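Skikora
22/07/2026

Thread. We have had the Breltico kitchen package on trial at our small workshop in Skerkdale since March, and several of you asked me to write down what I think. I will try to be fair. We paid for the trial ourselves.

First, what you get. Breltico does not sell you an arm. You bring your own, and they sell the software, a calibration board, two sets of finger pads and a support contract. If you already have a Franka, as we do, the mounting drawings are included and they were correct to the millimetre.

Setting up took us 7 working days. The brochure promises less. Most of the extra time went on the licence server, which did not like our network. The support desk answered quickly, but each time I had a different person and had to explain from the beginning.

The price: 400 euros per month for the software, with 300 more if you want the "appliance doors" module. I think the doors should be in the basic package. A kitchen without doors is only a table.

So, the doors. You teach a door by moving the arm by hand, one time slowly open and one time slowly closed. The software finds the hinge line from this. For cupboards with side hinges I was pleased. It learned ours at the first attempt and it was still good after we moved the base a little.

The oven door is harder, because it folds down and the handle travels a long way, first towards you and then to the floor. Our first trajectories had a jerk in the middle. The update in spring made it much smoother - I would not say perfect. We still run it at low speed.

We made 54 trials on the oven door with the new version, pans left on the hob as in a normal home. It finished 49 of them without help. The other five all stopped in the same place, near the bottom, with a force warning. Nothing was bent or broken, and I prefer a machine that stops.

One thing which I did not expect: long handles. If a saucepan handle points out over the front of the stove, the planner goes a wide way around it and the whole job becomes slow. You can reduce the safety distance in the settings, but the manual says almost nothing about which value is sensible. I lost one afternoon there.

Small round knobs are not supported yet. They told us "later this year". Please do not buy it for the knobs.

Someone asked me about Bạch, the other system, which we had on loan before. Bạch has a nicer screen and you can use it without reading anything. But it wants every object registered in advance, and when you change one mug you must do it again. For a tidy demonstration I would choose Bạch. For daily work with a kitchen which changes, Breltico.

The documentation is the weak point. The English is fine (better than mine!) but the chapters are for three different versions, and the screenshots do not match. Ask them for the PDF which the support desk uses. It is shorter and has everything.

Will we continue after the trial? Yes, for one year, with the doors module. I asked for a discount because of the licence server problem and they gave a small one. If you negotiate, ask also for a second set of finger pads. Ours are wearing at the tips already.

If you have questions on the force settings, write them under this post and I will answer when I am back at the bench.

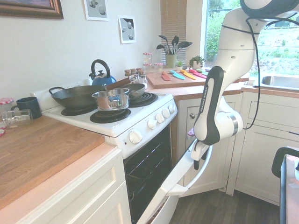
Franka arm next to the open oven door, pans on the hob.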